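The great card cleanout, part one

I finally sat down on Tuesday evening with a pot of tea and the drawer where every card I've ever been handed goes to live. Loyalty cards, library cards from two towns back, a punch card from the Solero coffee counter that only needed one more stamp (I could have cried!). My friend Liis has been after me to do this since we both moved to Clidstead, and she is very good at being after people.

The nice part was getting the tan leather holder out again. I love the stitched edges and the little snap on its tab, and the clear sleeves inside have a pale blue tint that I've always found cheerful. The silver VIP card went into the top sleeve, with its big gold letters, and then there was the black one to think about, which is glossy and shows up every fingerprint I own. 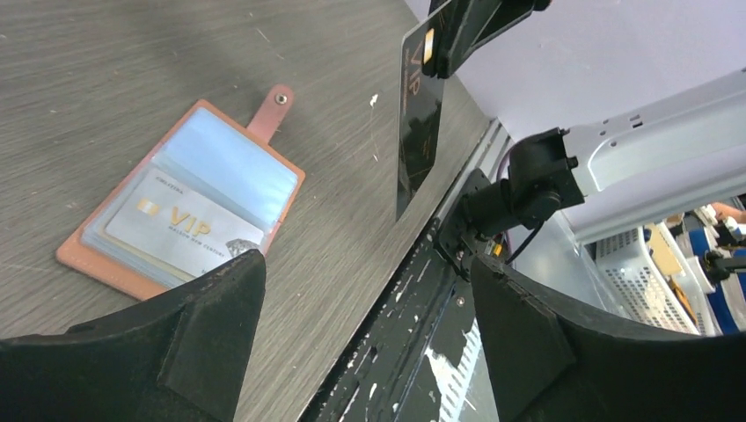 What stays and what goes

My rule is that if I haven't used a card in 4 months, it leaves the holder. The fancy ones get a pass, I'm afraid, purely for looks. Everything else is in an envelope by the door, and next week I start on the receipts.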